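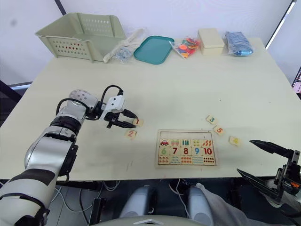

4. Cost planning for the tabletop station

4.1 What was in the first budget

The first budget of the station was prepared by Lalit Thakur and Archana Rathore in September, before any task had been chosen. It followed the form which is used at Follum for all laboratory equipment, with one line for the machine, one line for installation and one line for service. The form does not ask what the machine will handle. As a result, the two arms were described in detail and the things on the table were not described at all.

When the revised budget was submitted on May 25, 2018, we had decided on small manipulation tasks with household and educational objects. The number puzzle is the task we use most. It consists of a wooden tray and square tiles, and the tiles must be lifted from the flat table and placed in the tray. The puzzle itself is cheap. The cost which it brings to the rest of the station is larger, and this section explains where that cost comes from.

4.2 Grippers and finger parts

A small flat tile on a hard table is difficult to pick. The fingers must come very low, and they must close on the sides of the tile without pushing it away. Two kinds of offer were compared. Sallura offered a two-finger gripper with changeable pads, and Itadow offered a gripper where the complete finger has to be replaced. The Itadow unit had the lower purchase price. In our plan the price of a finger set was multiplied by the number of replacements expected in 18 months, and after this calculation the order of the two offers was reversed.

The replacement interval was the weakest number in the plan. Neither supplier could give us a value for work with wooden pieces, so we took a value of 400 hours from our own older bench and treated it as an upper limit. Meenakshi Rawat proposed to keep a written log for each pad, with date of mounting and date of removal. We recommend this to other groups. It costs nothing, and in the second year it replaces the guess.

The wrist camera was also placed in this budget group, although it was first listed under "computing". It is mounted together with the gripper, it must be removed when the gripper is serviced, and its cable suffers from the same movement. A spare cable for each arm was added. Figure 5 gives the view of this camera during the puzzle task. The finger pads, the tile and a part of the tray are in view at the same time, and this was the condition we wrote in the request for offers. One bidder proposed a cheaper camera with a narrower angle. We declined it, as the tray would be outside of the view in most grasps.

Glare on the printed tiles was not considered at the time of the request. It makes some of the pictures hard to read in the camera, and we now advise planning a small amount for diffuse lighting from the beginning.

Figure 5. View from the wrist camera. The tile with the numeral 2 is held between the two fingers next to the puzzle tray.
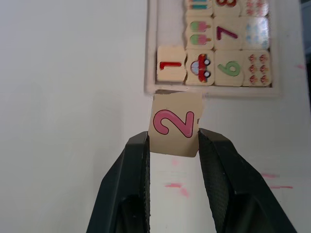

4.3 Table, cables and storage

These items are small one by one and are easily forgotten. In our first budget they were absent, and later they were paid from the budget for consumables, which then was finished before the end of the year.

The table should be ordered together with the arms. Our table has a light top, and this helps the camera to separate the black fingers from the surface. Marks are more visible on it, so cleaning material belongs in the yearly amount.

Cables were planned only by length. We did not plan how they would be guided, and below the table they are still not in good order. Cleiton Bragança estimated that 40 hours of technician time were spent in the first year on finding and reconnecting cables. A cable channel would have been cheaper.

Objects for other tasks are kept in bags and boxes at the back of the table, against the wall. This saves the cost of a cabinet, but it takes depth from the work area. A group which expects many different tasks should include a shelf within reach of the operator.

4.4 Spare task objects

Tiles get lost, and a puzzle with a missing tile cannot be used for comparison with earlier results. It is also not certain that the same product can be bought again with the same print and the same size. Gautam, the shop from which we ordered, changed its assortment once during the project. We therefore bought spare sets at the start, and the expense was below one percent of the total. Shakuntala Mathur measured the tiles of each set before it was accepted, and sets with visibly different thickness were returned.

For a new station we suggest a reserve of over 100 tiles, stored by set and not mixed.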